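3 September 2021
Joaquín Durán and Nele Diekmann

4.2 Bench layout and sorting errors

The Procházka layout guide claims that a fixed place for every part will cut sorting errors in half. We doubt it. The claim rests on 2 trials at a single shop, and neither trial recorded who laid out the bench. Our own count at Poson covered 2,000 small metal parts, 1,000 of them sorted on a marked bench. We logged 72 errors in all, split almost evenly between the marked and unmarked halves.
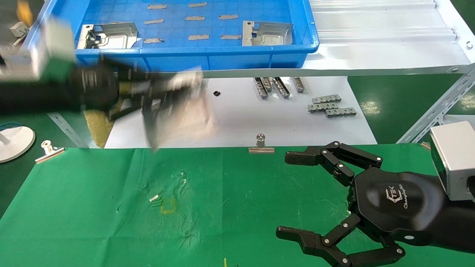
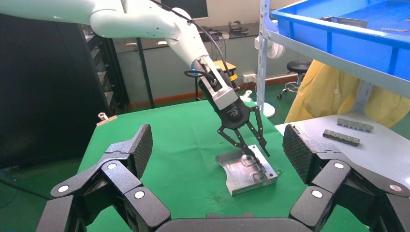 Figure 3. Small metal parts and green cloth at the Poson bench.

Marking a place is easy; getting people to respect it is another matter. The guide treats tape as if it settled the question. The blue tray in the first view of Figure 3 has eight short strips of beige tape on its floor, in loose rows, and two stamped parts resting inside. A reader may call that a system. We would want to know what each strip stands for, and the guide gives no rule for it. A repeat count is planned for November, with the labels written out in full.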